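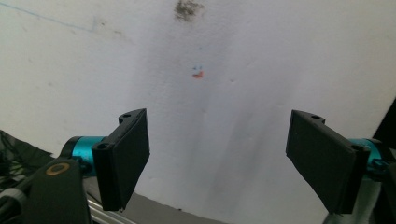

The woman who cleans the rented classrooms at Skovine gets in at 6 and starts with the walls. Desks come later. "Paint is the slow part," she says. "Pen, marker, whatever gets rubbed in by a sleeve. You do it before the floor or you do the floor twice."

She has looked after the rooms for 3 years. Her cloths are plain white cotton, washed at Toma with no softener, and she changes them often. Ballpoint fades after a first pass but leaves a line. Orange marker spreads if you scrub. "Dab it, wait, dab again. People go at it in circles and then they have a pink cloud."

Dark smudges get dish soap and warm water. She used to buy a spray from Hurby and stopped when it left shiny patches on matte paint – "you only see them in the afternoon, with the sun coming sideways."

Does she ever give up on a mark? "Sure. Room 108 has one by the door. I told the office it needs a coat of paint, and they said November."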